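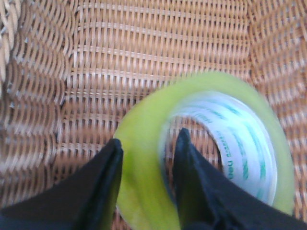 19 Dec 2022, Stendach, robot club notebook

Today we continued with the picking task for the school competition. The rule is simple: a thing must go from the basket to the worktop, or back, without a person touching it. I wrote the grip position new, because the old numbers were from August and the fingers have been changed since then. For the tape roll we now use the side grip, with one finger outside the roll and the other one over the hole, so that the band is between them. It needs less opening than a grip over the full width, and the fingers can start closing earlier.

Settings: closing speed 187, force limit 713. With 1000 as limit the motor complains and Maricel does not like the sound.

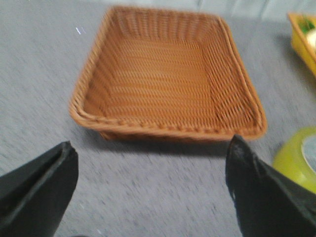
Maricel also asked that the speed is written in the same file as the force, and not in two places as before. I have done it, but the old file is still on the Filtville laptop. Please do not delete it before Crisanto Navarro has copied his part.

Still open: the approach path. The arm comes too low over the rim of the basket. I raised the waypoint by 13 mm and will check again with the other start position.
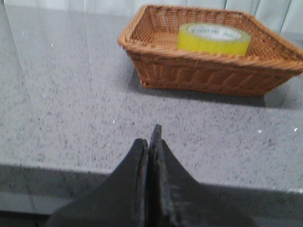

The second problem is the home position. After a restart the program thinks that the gripper is open, also when it is closed. For now, send the open command by hand before each run. I will ask at Vomum if they have a newer driver. 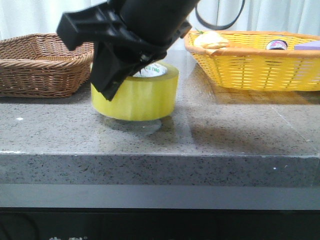

Birutė Pärn wrote under my plan that the side grip is fine for a lying roll, but for a standing one she would come from the top and close more slowly, and she wants both cases in the program before we fix the numbers. I agree. Next time we begin with the standing case.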